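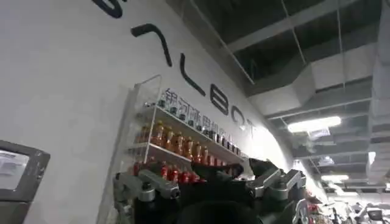

Ticket: paperback catalog feed to Skarudent dropping titles
Opened: March 26, 2020
Priority: high
Status: closed, see bottom

Problem as reported
Bookstore site shows 1575 titles in the Galli fiction list. Should be more. 84 novels missing from search, all of them reissues. Customers get "title not found" even with the ISBN pasted in. Direct links still work if you have the old one bookmarked. Covers load, blurb loads, no buy button.

Setup
Catalog kept in Cikimis. Nightly export goes out as a spreadsheet, Skarudent picks it up and rebuilds the store pages. Prultent handles the blurbs and the first-chapter samples. Nothing changed on our end since January, when we added the reissue dates.

09:10 – Re-ran export by hand. Same result, same titles gone. Export log says success. Not helpful.

09:25 – Opened the spreadsheet. The missing books ARE in it. So Cikimis is sending them and Skarudent is throwing them out somewhere. Asked Skarudent support for the import log.

09:50 – Checked ISBNs in case of the old leading zero thing. All fine. Thirteen digits, stored as text.

10:15 – Pulled one missing title and one good title, compared line by line. Both road novels, same price, same format. Only difference I can see is the blurb. Missing one opens with a quote from the book, single quote mark at the very front. Good one opens with plain text.

10:20 – Looked at more. 74 of the missing ones start with a quote mark. Other 10 don't. Hmm.

10:45 – Import log came back from Skarudent. Row rejected, "unclosed text field". So it reads the opening mark, goes looking for the closing one, and never finds it as the blurb gets trimmed with [...] before the quote ends. Makes sense.

11:05 – Tried straight double quotes on a test row. Worse, ate the next row too. Put it back.

11:30 – Tried curly quotes on the same row. Went thru. Book shows up in search, buy button there. Ran a find and replace on the blurb column only, do NOT run it on titles, there are apostrophes in there.

11:55 – Re-import took about 40 minutes last time so going to lunch.

12:50 – Done. The quote mark books are back. Leftover ones still missing.

13:15 – Leftovers all have an empty reissue date. Skarudent treats blank as not published yet and hides the buy button, drops them from search. Cikimis used to fill in the original year if the field was blank, looks like that setting got unticked when we added the new column. Ticked it again.

13:20 – Second re-import started.

14:05 – All back. Spot checked a handful of titles by ISBN and by author name, plus one sample chapter. Sample opens at chapter two for some reason – separate issue, that's Prultent, opening a new ticket.

Still to do
– ask Prultent to send curly quotes by default
– ask if the blurb trim can happen at the end of a sentence
– add a row count check to the nightly export email so we catch this before customers do
– reply to the two customers who wrote in, both want the same paperback, hold copies at the desk

Closing. Reopen if the count drops agian after tonight's run.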